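# The Urov Walking Foot, 7 mm

I get more mail over this one little foot than over everything else in the shop put together, so it finally has a page of its own. If you have ever pieced a whole quilt top, pinned it up beautifully and then watched the backing creep and pucker as you stitched, come on in. You are among friends!

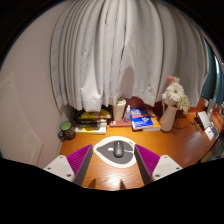
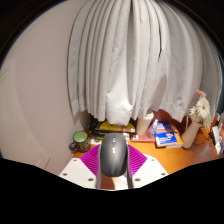 The Urov is a walking foot for low-shank home machines, and what it does is feed the top layer of your quilt along at the same pace as the bottom one, so the batting in the middle doesn't get shoved about. It takes a stitch up to 7 mm wide, which covers straight-line quilting and most of the gentler decorative stitches too (I'm very fond of a long, lazy serpentine). It also does nicely on things that aren't quilts. Curtains are the big one – a long curtain that hangs in deep folds has an awful lot of hem in it, and a hem that feeds unevenly will show it all the way across. Go slowly, let the foot do the pulling, and keep your hands light.

**In the box**

- The foot itself, with its lever arm
- A quilting guide bar that slides in from either side
- A small screwdriver
- My own folded sheet of notes, which has been rewritten more often than I care to admit

**Will it fit my machine?**

It fits the Bukis 45 and every low-shank Akis. It does not fit the Phromma, which has a high shank, and I'm sorry about that, I know plenty of you love yours. If you aren't sure, lower your presser foot and measure from the table of the machine up to the middle of the screw, then write to me with the number and I'll look it up.

**A few notes from my own sewing**

Start with a longer stitch than you think you want. Sit the fork of the lever arm over the needle clamp screw before you tighten anything, and turn the handwheel through a full stitch by hand. Mine gets a drop of oil every February, when I clean out the whole machine and find lint from quilts I'd forgotten making.

Item 478. Packed in sets of one, or ask me about a guild order if there are 17 or more of you.

Happy stitching,
Eglė Priedītis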